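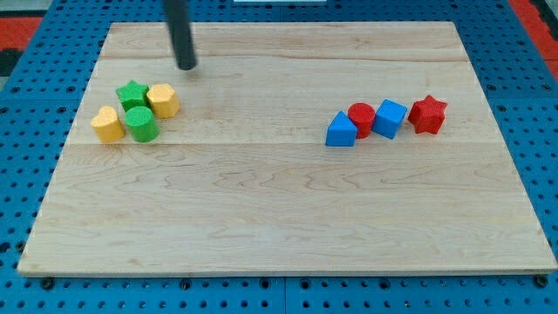 **Ravindra Dixit**

Is oiling a cutting board every month a real thing, or something oil companies made up? The shop at Larkano sold me a 14 dollar bottle and swore my maple board would split without it. I doubt it. A glued-up board like the pale one in my photo, with the seams showing between the planks, looks stable enough to me. My old one went 4 years without a drop.

**Pallavi Shukla**

Monthly is sales talk. Oil it when the wood looks dull and chalky. Plain food-grade mineral oil from a drugstore does the job, so check the label on the fancy bottle before you buy another. What wrecks glue joints is the dishwasher, or leaving the board in the sink.

**Hélder Falcão**

never oiled mine, its fine

**Sunita Sisodia**

Fine until it cups, Hélder. I'd still skip olive oil, which goes rancid. Wipe on a thin coat, both faces and the ends, leave it overnight and rub off the extra. I wouldn't pay for the "conditioning" kit either.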